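Presupuesto de noviembre: pinzas, almohadillas y lo que queda fuera

Retomo la hoja de cálculo donde la dejé. La partida de pinzas manuales sigue siendo la más cara y la que peor había estimado en primavera. Tengo dos ofertas sobre la mesa: Vivwood pide 1868 euros por la pareja con soporte de cámara, y Fledow 931 por unidad suelta, sin soporte ni calibración. Por pareja la diferencia es de seis euros, así que el precio no decide nada. Deciden el plazo y los recambios.

El recambio crítico es la goma de los dedos. Con fruta y superficies lisas el estriado se desgasta antes que cualquier pieza del mecanismo, y Fledow solo lo vende en bolsas de 20. Vivwood lo sirve por pares, con un plazo de 3 semanas. Letay Tamiru, que lleva las compras, prefiere la bolsa. Yo también, siempre que el dedo admita cambio sin desmontar el pivote. Queda por confirmar con el proveedor.

Los objetos de prueba van en otra línea: bandejas, platos y alimentos. La bandeja metálica se amortiza; la fruta es consumible y se repone los jueves. He separado ambas cosas porque el año pasado iban juntas y no había forma de saber qué costaba una sesión.
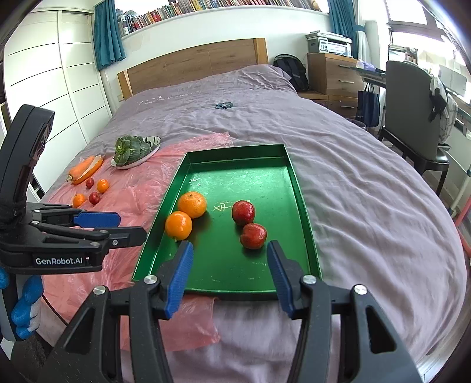 Bandeja verde con naranjas y manzanas; a la izquierda, zanahoria sobre el plástico, y bok choy sobre plato plateado.

Los guantes figuran como fungible. El plástico de protección también, aunque el rollo actual llega a enero. Para el almacenamiento mantengo los discos Çınar, con la misma capacidad que el trimestre anterior.

Pendiente: pedir a Fledow el plano del dedo, cerrar el transporte y decidir si el segundo juego de bandejas entra en este ejercicio.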